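Hosberg Repair Workshop
@hosbergworkshop
July 19, 2025

1/6 The Hosberg workshop has adopted a new layout for its desktop computer bench. The following notes are intended for partner sites at Zerkholm and Gulludstead.

2/6 Small parts now have set places on a grey 3D-printed pegboard – narrow slots for thin items, taller open holders, and a square holder at the end of the top row. Flat pieces should be held upright when they are brought to the panel.

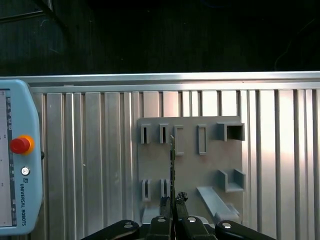 The pegboard panel with its slot holders, Hosberg.

3/6 The panel file is available to partner sites on request. Printing should be arranged locally. Sites are asked not to alter the slot spacing before the review in February.

4/6 Cases are to be laid on their side on the slatted table with the side panel off, so that the power supply, motherboard and drive bays can all be reached from above. The grey fixture plate stays to the left of the case.

5/6 Please note the run of the power cables and the blue SATA cable before any drive is taken out. Up to 15 minutes should be allowed for this first check.
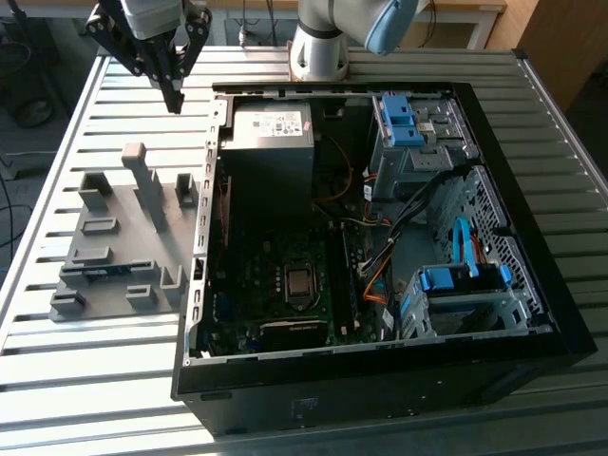

6/6 Next steps
The Rutherford store will receive its first 20 desktops under the new layout. Sites wishing to take part should write to the Hosberg office – places are limited to 100 machines in this round.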